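Two hours at the Skurnside workshop

I have a low tolerance for home automation projects. Most of the ones I have been shown over the years were a box of printed parts and a promise, and the owner always had a video from a day when it worked. So when the Skurnside shared workshop opened its doors for an afternoon in February, I went mainly because it is 6 miles from my house and Octavian Hodoroagă had been after me to come and see his arm.

The workshop is on the upper floor of a former feed store. You go in past the bike stand and up a steep flight of stairs, which I mention for anyone with bad knees. Membership costs 186 dollars a year, and for that you get a key, a shelf, and use of the shared tools. The laser cutter had a note on it saying it was waiting for a tube. I asked how long the note had been up and got three different answers.

Most visitors stayed downstairs of their own accord, near the coffee. Upstairs there was a woman restoring a radio, two teenagers with a go-kart axle, and Octavian in the far corner, talking to anyone who stood still.

The arm and what it cost

He calls the arm Skellov. It is a desk-sized build with a two-finger gripper and a small camera mounted at the wrist, and the camera is the part he wanted to talk about. The first version had none. It moved to positions he had typed in, and if the thing it was meant to pick up had shifted by the width of a pencil, it closed on air. He admits this went on for most of a year.

I asked what he had spent. The motors came secondhand in a lot from a seller called Amissah, 123 dollars with shipping, and two of them were dead on arrival. The wrist bracket is on its fourth design. He keeps the earlier ones in a jar, cracked in more or less the same spot. The control board is called a Grelance, and he likes it apart from the manual. He would not give me a total, and I have learned not to press people on totals.

What he is after is modest, to his credit. He wants it to pick up small soft things and put them somewhere else. Hard blocks are easy, he says, and every demonstration you see online uses hard blocks. Soft things fold, squash, and present a different outline each time. I can accept that as a fair problem to work on. I am less sure that anyone with two working hands needs it solved at home, and I told him so. He said his interest was in the problem. Fine.

The tabletop question

We spent far too long on surfaces. My view is that if you want a camera to find something, you put it on a plain dark mat and save yourself the trouble. A glossy top throws the room lights back at the lens, and a veined pattern gives the software all sorts of lines to mistake for edges. Octavian's answer is that real counters look like that, and a machine that only works on a black mat will only ever work on a black mat. He has a point, though I notice it is also a handy thing to say when a run goes badly.

He had the wrist camera's view up on a monitor, and I asked for a copy of one picture to go with these notes. The fingers are open on either side of something small, white and crumpled-looking, and to the right there is a patch of glare on the cream top, just the sort I was complaining about.

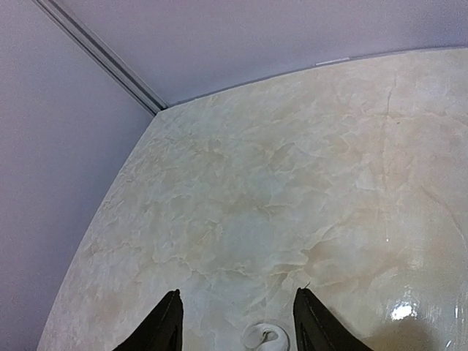

Getting there, and whether to bother

Parking is on the street and free after 2. The afternoon was well attended for a place with no sign on the road, and people were generous with their time, including the ones who could see I was not going to join. Bring a sweater for the upper floor — the heater is at the other end from anything interesting.

If you have a half-finished build of your own, I think you would get something out of it. The bench space is decent, the drill press is in better shape than mine, and there is someone around who has already made your mistake with motor wiring. If you are hoping to see a machine that does your chores, wait a few years, and then ask to see it run three times in a row on a counter you picked.

Octavian has asked me back once the fifth bracket is printed. I said I would come if I could bring my own tea towel for it to pick up, and he has agreed to that.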